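Notes from the Grirnum supper club meeting, January

I said I'd type these up, so apologies in advance for my spelling and for the bits where I was eating. There were 8 of us at the long table at the back of the Plererov, which had kindly kept the heating on for us after lunch service. We started at half past six, or near enough, once everyone had found a chair and a drink.

Last month's notes
Agreed as right, apart from the pudding. I'd written that it was a plum tart and it was a damson tart, and I've been told off by two people for it. Corrected now!

Spring menu
This took most of the evening (no surprise there). The kitchen had sent out small plates of everything they're thinking of, and we went round the table giving our views. The leek and smoked haddock pie went down very well and stays on. The lamb was lovely but I thought it wanted more mint sauce, and most of the table was with me. The beetroot starter split us right down the middle, so we're asking for it again next month with the goat's cheese on the side. I had seconds of the rhubarb fool and I'm not sorry.

Bread
Bredar can do us the seeded rolls and the big white loaves for the spring supper, baked the same morning. They need the order a fortnight before. I'm phoning it through.

Wine
We tried a white and a red from Ndlovu, both by the glass on the new list. The white was crisp and went nicely with the pie. The red was a bit heavy for me, though the far end of the table finished the bottle, so make of that what you will. Agreed to have both on the night.

Spring supper
We've sold over 200 tickets across the season so far, which is our best yet, and the spring one is filling up fast. It'll be two sittings again, the first at six and the second at half past eight. A few people asked if the patio could be used if it's mild, and the restaurant is happy with that as long as we tell them by noon on the day. Children's portions will be half price, same as before. No change to the adult price.

Anything else
Somebody asked about parking. The yard behind the Plererov is fine after five, but please don't block the kitchen door, they had a delivery stuck there last time. We also need new place cards, as the old ones have gone tatty, and I've offered to write them out if somebody sends me the names in good time.

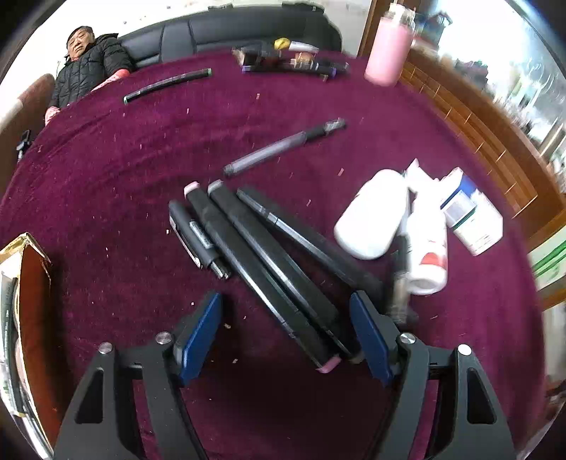

Two of us also want to try a proper cheese course in the autumn, with oatcakes and a bit of quince, and I've put that down for next time so we can talk about it before everyone gets their coats. We finished just before nine. Next meeting is in February, same table, same time, and the kitchen has promised us soup.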